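Home | Projects | Reports | Purchasing | Contact

Zidura Tabletop Handling Project
Equipment planning: progress report to the Horobets Fund
28 September 2024
By Nadiia Dmytriv

Since the last report the work has moved from choosing an arm to deciding what has to be bought around it. The arm, the wrist unit and the two-fingered gripper are paid for and in use. Open items are spare fingers, cable routing, a second workstation and the service contract. Spending is within the approved amount, but one line is likely to run over and another will be underspent, and we ask the Fund to approve a transfer between them.

Status of purchases

Robot arm and controller: delivered, accepted, invoice settled.
Two-fingered gripper: delivered, accepted, invoice settled.
Spare finger sets: quotation from Cluvis received, order not placed.
Cable carrier and mounts: two quotations received, a third requested.
Second workstation: specification in draft.
Service contract: terms under discussion with Zoklow.

The finger sets are the most urgent item. Cluvis quotes $467 per set, with delivery in six weeks. The original budget allowed $400 per set for five sets, so the line is short by $335. The price covers both fingers, pads and fasteners. It doesn't cover the calibration block, which we already own and which fits the new parts according to the supplier's drawing.

Ivone Godoy asked Cluvis whether the old price could be held for a larger order. The answer was that it could be held only above a quantity we have no use for. We considered machining the fingers in our own shop. Shop time is booked through October, and the joint tolerances would need a fixture we'd have to design first. That option has been dropped for this budget period.

Work on the current station

Trials continue on the first station with small household items on a cloth-covered table. The cloth was chosen in the original plan as a surface that moves and folds under contact, and it stays in the plan for the second station. Round and shallow items remain the main test group. They are cheap to replace, they come in many sizes, and they make different demands on finger opening and approach angle.
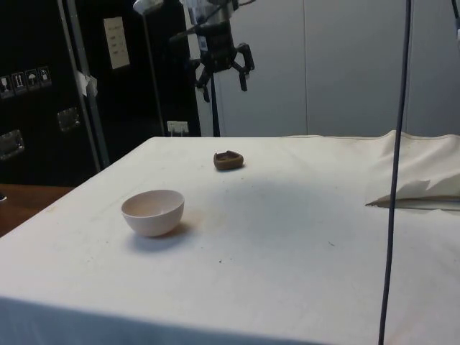
Can the second station use the same gripper model as the first?

The same model is the preferred choice, on the condition that the finger sets are ordered in a single batch so that both stations draw from one stock of spares.

Using one model has a direct effect on the budget. Operators need one training session, the shelf of spares is shared, and the control settings can be copied from one station to the other with only the table height changed. A different model would be cheaper at purchase by the list prices we have seen, but it uses another mounting flange and another connector. Marichka Nazarenko worked through the adapter costs and found that they remove most of the difference. Her worksheet is attached to the purchasing file.

Cable routing

Cable carriers were left out of the first budget. The supplier's layout assumed an overhead channel that our room doesn't have, and the change was agreed on site without a cost being entered. The two quotations differ mainly in the number of brackets and in who does the fitting. We prefer the one that includes fitting – it needs a single half-day shutdown, and the fitter signs off the bend radius. The third quotation is needed to meet the Fund's purchasing rules. The item will be charged to installation, where enough money remains.

Service contract

Zoklow offers two levels of cover. The lower level includes a yearly inspection and remote support. The higher level adds a loan unit during repairs. With only one station running, a repair would stop the trials completely, and the higher level would be easy to defend. Once the second station is in use, the lower level should be enough. Zoia Levchenko has asked for a contract that starts at the higher level and steps down after the second station is accepted. Zoklow has agreed in principle and will send revised wording.

Requested transfer

We request that $335 be moved from the travel line to the spare parts line. Travel is underspent after the acceptance visit was replaced by a video call. No increase in the total is requested.

Next steps

Place the finger order on approval of the transfer. Obtain the third carrier quotation. Complete the specification for the second station, including table size, power and floor anchors, and send it to Parveen Kanagaratnam for review in October. Floor anchors depend on the building drawings, which have been requested and not yet received. If the drawings show a raised floor under the planned position, the station will move to the opposite wall and the power run will have to be priced again.

Contact: Nadiia Dmytriv, Equipment Planning, Zidura | © 2024 Zidura | Back to top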